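Imcombe makes this one. Product number and current price are on the order form.

# Jirura Hand-Guiding and Teleoperation Kit

The Jirura kit lets one person teach a task to a robot arm without writing motion code. You either take hold of the arm and move it through the task, or stand back and drive it with a small leader arm on the bench. Both ways produce the same kind of recording, and you can mix them in one task.

It fits the Fosasach arm directly. Other six- and seven-axis arms need the adapter plate and a driver from our download page. Check the driver list before ordering.

## What's in the case

- Leader arm with table clamp and trigger handle
- Wrist handle with enable switch, clamps behind the gripper
- Wrist camera with bracket and a 3-meter cable
- Foot pedal (start, stop, discard)
- Control box with power supply
- Adapter plate and bolt set
- Printed quick-start card

The two-finger gripper is sold separately. So is the arm.

## Two ways to show a task

### By hand

Clamp the wrist handle on, squeeze the enable switch halfway, and the arm goes light enough to push around. Let go or squeeze hard and it holds position. A thumbwheel on the handle opens and closes the fingers.

Hand guiding works well for reaching, placing, wiping and anything where you want to feel contact through the arm. Your own hand stays close to the gripper, so it tends to show up in the wrist camera. If you plan to train on the pictures, use hand guiding for the waypoints and record the full run by remote control.

### By remote control

The leader arm has the same joint layout as the follower at a smaller scale. Move the leader and the follower moves with it. Squeezing the trigger closes the fingers in proportion, and a light spring pushes back harder as the grip force rises.

You can set the motion scale from the control box. At full scale the follower covers its whole reach. At quarter scale it suits fine work such as threading, plugging and picking up a single layer of cloth.

There is a clutch button under the index finger. Hold it to move the leader without moving the robot, then let go and carry on. New operators forget the clutch and run out of room — put it in the first lesson.

## Recording

Press the left pedal to start an episode and again to stop. The right pedal throws the episode away. Each one is saved as its own folder with joint positions, gripper opening, trigger value and camera pictures, all on one clock.

The control box holds 2,093 short episodes on its internal drive before you need to move them off. A longer task takes more space per episode, and the box beeps when a tenth of the drive is left. Files can be copied over the network while recording goes on.

Playback runs from the same box. Start at reduced speed with one hand near the stop. The robot will repeat what was recorded, including the mistakes, and it does not look at the camera during plain playback. For a policy that reacts to what it sees, export the episodes to your own training setup.

## Working with cloth

A lot of our customers come to us with fabric. It folds differently each time, and a fixed waypoint program usually misses the edge. Teaching by remote control lets the operator find the fold by eye and close on it, many times over, with the cloth hung or laid a little differently for each episode.

Settings we suggest as a starting point:

- Motion scale: half, then quarter for the last bit of the approach
- Grip limit: low for knits, medium for canvas
- Camera: fingertips near the middle of the picture, focus set at the tips
- Lighting: soft and from one side, so the folds show

Come in with the fingers slightly open and close once you have a gathered bit of cloth between the tips. Pulling before the fingers are fully closed is the most common fault in first recordings.

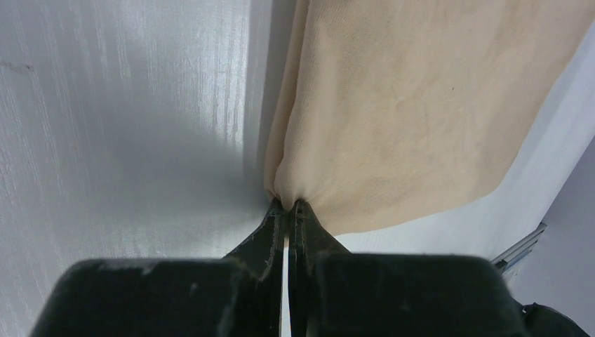

*Wrist camera view: fingertips closed on a fold of beige fabric.*

Svenja Teuber wrote the cloth lesson in the operator guide and keeps it up to date. The April revision added a section on hanging fabric.

## Specifications

| Item | Value |
|---|---|
| Leader arm joints | 6, plus trigger |
| Sample rate | 33 readings per second |
| Camera rate | Matched to sample rate |
| Motion scale | Full, half, quarter |
| Leader arm reach | 29 inches |
| Camera cable | 3 meters |
| Connection | Wired network, one port |
| Episode format | Open, documented in the guide |

Seven-axis arms take the elbow position from a dial on the leader base.

## Before you order

You will need a bench edge that takes the clamp, a clear line of sight to the robot, and an emergency stop within reach of the operator. The enable switch is not an emergency stop and must not be wired as one. Your site's own risk assessment covers the arm, the gripper and the person holding the handle.

Setup on a Fosasach arm takes almost 3 hours the first time, most of it cable routing and camera alignment. Leave slack at the wrist joint — a tight cable will pull the camera off its mark.

## Spares and service

Wear parts are the trigger spring, the handle grip and the camera cable. All three can be changed with the hex key in the case. Fingertip pads are stocked for our own gripper only.

Leader arms come back to the Fitzgerald workshop for joint calibration. Send the arm in its foam, with the clamp removed and the serial number written on the return form. Gudrun Wendt handles returns and loaner arms, and loaners should be reserved before you ship yours.

Firmware, drivers and the operator guide are on the download page under Jirura. Older control boxes need the bridge update installed first.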